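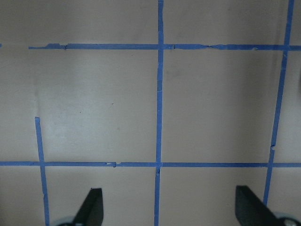
4.2 Laying out the sorting grid

The grid divides the table top into cells for parts sorting. Use blue painter's tape only. Masking tape and duct tape can leave residue on a matte finish.

Before you start, clear the surface and wipe it with a dry cloth. If you used a liquid cleaner, wait 11 minutes before taping.

1. Mark the cell corners lightly in pencil, using the spacing in Table 6.

2. Lay the horizontal strips first. Press each strip down from one end to the other with your thumb. Do not stretch the tape, as stretched tape pulls back and lifts at the ends.

3. Lay the vertical strips across the horizontal ones. Check each with a square before pressing it down. A slight lean is acceptable if every cell still takes a Druvent tray.

4. Where a strip is too short, overlap the next piece by the width of the tape. Torn ends may be left as they are.

5. Flatten all crossings and overlaps with a plastic scraper.

Note: Small gaps at the outer ends of a strip do not affect use. Gaps between two cells must be patched.

Note: Order replacement tape under Flistico part number 651.

CAUTION: Do not trim tape on the table with a knife. Cuts in the surface are not covered by the warranty.

CAUTION: Remove tape slowly, at a low angle. If an edge tears, start again from the opposite end.

Replace the grid after 3000 trays or when any overlap starts to lift, whichever comes first. Record the change on the table log.

Section revised 2/19/19, T. Girard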